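Chapter 7
Storing Household Textiles

Chapter Outline
7.1 What Happens to Cloth in Storage
7.2 Moisture, Light, and Insects
7.3 Containers and Shelving
7.4 Folding, Rolling, and Hanging
7.5 Keeping a Storage Record

After reading this chapter, you should be able to:
Explain how fiber type affects the way a fabric should be stored
Recognize early signs of mildew, moth damage, and light damage
Choose a container for a given item and a given room
Write a storage record that another person can follow

Introduction

Most of the cloth in a home is not in use at any given moment. Winter blankets are put away in spring. Tablecloths come out for a few meals a year. Spare sheets may stay on a shelf for months between guests. A cotton towel that lasts ten years may spend half of that time folded in the dark.

Earlier chapters dealt with how fabrics are made, worn, and washed. Chapter 6 ended with drying, and this chapter picks up from there. It covers what happens to cloth between the time it leaves the dryer or the line and the time it is needed again. Much of the damage that people blame on washing takes place during these months. Creases weaken fibers where they bend. Stains too faint to see after washing turn yellow with age. Insects feed on wool that was put away with traces of food or skin oil on it.

The chapter follows one household survey throughout. In the town of Murkirdale, 291 households agreed to list every textile item they had in storage and where it was kept. The lists were checked again the following September. Of the items recorded, 1,131 were blankets or throws, and these are used in many of the worked problems because they vary so much in fiber, weight, and size. The full tables are in Appendix C.

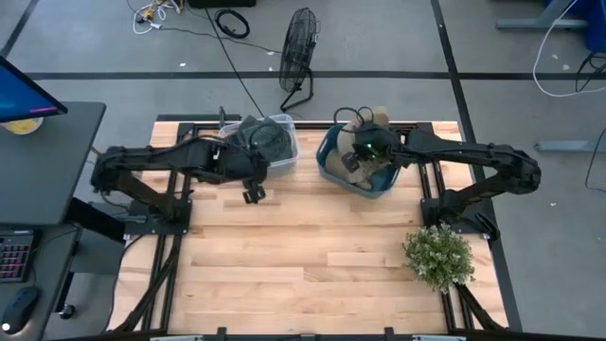
Figure 7.1 Folded gray fabric in a clear plastic bin.

Why Storage Deserves Its Own Chapter

A fabric in storage is at rest, but it still reacts to the air around it. Cotton, linen, and wool take up water vapor when the air is damp and give it off when the air is dry. With each change the fibers swell and shrink slightly. Polyester and nylon take up very little water, so they hold their size better, though they can still pick up odors and dust. A blend behaves somewhere between its parts. The care label tells you the fiber content, and that is the first thing to read before you decide where an item should go.

Temperature matters mainly through its effect on moisture. When warm, damp air meets a cold outside wall, water can collect on the wall and on anything that touches it. A closet on an outside wall is often the dampest place in a house during cold weather, even when the room beside it feels dry. Attics have the opposite trouble in summer. Heat makes elastic brittle and speeds the yellowing of old starch.

Light damage cannot be reversed. Dyes fade first, and the fibers then lose strength. Silk is the most easily harmed of the common household fibers. An item left on an open shelf near a window may show a pale stripe along each exposed fold while the rest keeps its color.

A Short History of the Household Store

Before built-in closets were common, families kept cloth in chests. A heavy lid kept out light and mice, and the chest could be moved when the family moved. The weakness of the chest was its depth. Items at the bottom were pressed hard for long periods, and they were seldom aired. Household manuals advised emptying the chest twice a year and refolding everything along new lines, and that advice still holds.

The linen cupboard, with shallow shelves, made it easier to see and rotate the contents. Mills began to sell sheets in matched sets, and cupboards were built to fit them. The Dağdelen pattern books, discussed in Section 7.4, give folding diagrams for shelves of several depths. They show that a sheet folded in thirds takes less shelf width than the same sheet folded in quarters — a small saving on one sheet and a large one on 50.

Choosing a Container

The choice of container depends on the fabric, the room, and how often the item is used. Cotton bags let air through and suit wool and down, but they give no protection from a leak. Cardboard is cheap, yet ordinary cardboard contains acids that stain cloth over time. Plastic keeps out dust and splashes, and it also holds in any moisture that was there when the lid went on. For that reason cloth must be fully dry before it goes into a closed plastic box. Clear plastic has one practical advantage over the other materials, in that the contents can be checked without being disturbed. In Murkirdale, 96 households said they had bought an item they already owned because they did not know it was in storage. 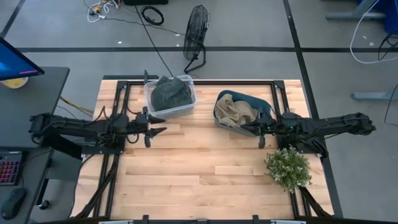

Filling a container is a separate skill from choosing one. Cloth that is packed tightly forms hard creases, and the items in the center get no air. Cloth that is simply dropped in takes up more room than it needs and settles into folds that no one chose. The crumpled dark gray cloth in the clear bin fills most of the space and bulges slightly above the rim, so a flat lid would press down on it. Two remedies are open in a case like this: refold the cloth to a smaller shape, or move it to a deeper bin. Section 7.3 gives a method for measuring the folded height of an item before a container is bought.

Key Terms

Airing: exposing stored cloth to moving air for a short time
Fold line: a crease that stays in the same place through repeated folding
Rotation: moving items so that each is used and rested in turn
Storage record: a written list of stored items, their fiber content, and their location

Before You Begin

Choose one closet, chest, or shelf in your own home. List each textile item in it, the fiber content if there is a label, and the date it was last used if you know it. Note whether the wall behind it is an inside or an outside wall. Keep the list. You will add to it at the end of each section and use it to write a full storage record in Section 7.5.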